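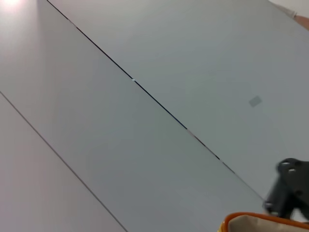 Paneled worktop with the gripper over at the right, next to an orange-rimmed container.

Chores and Robots: Frequently Asked Questions
Renel Workshop Notes
Updated 6 March 2023

Can a robot do my housework yet?
Parts of it. Vacuuming a flat floor is a solved job for most homes. Clearing a table, sorting laundry and emptying a dishwasher can be done by an arm in a test room, slowly, with someone standing by. We would not leave one alone in a kitchen.

Why is picking things up so hard?
The arm has to find the object, choose where to hold it and judge how firmly to squeeze. A mug is fairly easy. A sock is harder, as it has no fixed shape. Clear plastic and shiny metal are hard to see with ordinary cameras.

Does the table matter?
More than people expect. Glare from overhead lights can hide a thin object. A dark seam between two panels can be taken for a cable or the edge of a tray. We suggest a matte top and lights that can be dimmed.

How fast is it?
In our Flumusen trial, moving 10 small items from a table into a bin took 4 minutes. A person does the same job in well under a minute. Speed can be raised, but dropped items go up with it.

What about shop-floor work?
Shops are ahead of homes. If the same part arrives in the same place all day, a machine can handle it for years. Trouble starts with mixed parts. At the Bañez packing site, the arm handles 60 kinds of item and everything else goes to a person.

Do I need to mark up my workspace?
Sometimes. Many setups use small markers on the bench so the system can check its position. Don't cover them, and don't move them without running the setup again.

Can I stand next to it while it works?
Only if the arm is rated for shared work and the site has been checked. Keep hands and sleeves away from the gripper. Learn where the stop button is first.

What does Nondus do?
Nondus is our scheduling software. It tells the arm which job comes next and logs each failed pick. It does not control grip force.

When will a home version be on sale?
We have no date. A second home trial starts in July in 3 apartments and will cover table clearing and laundry sorting only. Results will be added to this page.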